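Woltero serving tray, small size: review after 7 weeks

The Woltero is a shallow rectangular tray in pale mint green, with rounded corners and a raised rim on all sides. I bought 2 of them from Siltov to carry breakfast dishes from the counter to the table, and one has been in daily use since. The listed weight is 1154 grams for the pair, packaging included. My kitchen scale agrees to within a few grams.

Stability is good. On bare wood the tray slides if pushed with one finger. On a table sheet it stays put under light contact and needs a deliberate shove. A full soup bowl set near one short end did not tip it. The rim is high enough to stop a spoon from rolling off, and it held back nearly a full cup of spilled water before any reached the corner.

The base has no feet, so it picks up crumbs from whatever it stands on. Wipe the underside as well as the top. Coffee left overnight came off with dish soap. Turmeric did not come off completely – a faint yellow mark remains near one corner after repeated washing.

Capacity is the main limit. One bowl, one cup and a spoon fit. Add a side plate and something ends up resting on the rim. For table use I set the tray nearest the diner and leave the bowl beside it, on the sheet, until it is needed.

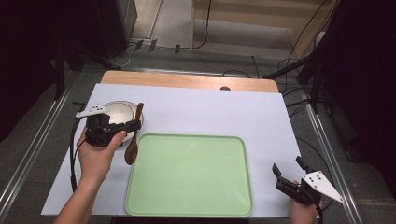
Marjan Sharifi wrote in to disagree on the rim: hers is high enough for spoons but awkward for wiping, as the inside edge meets the base at a tight angle and rice starch collects there. She uses a soft bottle brush and would accept a lower rim for an easier clean.

I checked the inside edge after reading that. There was some residue in the corners, and a cloth did not reach it. A brush did. I would still keep the rim at its present height, but the cleaning score drops by a point.

Compared with the Kermani tray I used before, the Woltero is lighter and has less flex when lifted by the short sides. The Kermani has cut-out handles, which the Woltero lacks, and is easier to pick up when loaded.

Stability: 9/10
Cleaning: 6/10
Capacity: 5/10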